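Ditgate Market Hall is a covered market in the Korletey district. It has 80 stalls on two floors and opens at 8 in the morning. Its floors are grey with white veining, a pattern kept when the upper level was relaid.

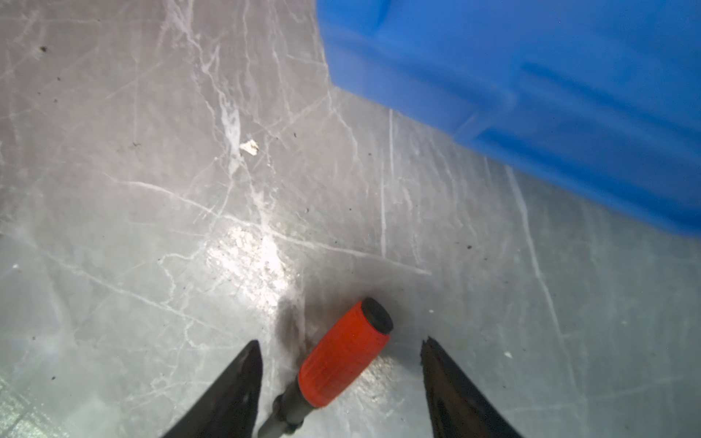
Odette Barbier has argued that the hall owes its survival to low rents and to the closure of the rival market at Vangate. Trade is busiest in September, when fruit growers take extra stalls on the ground floor.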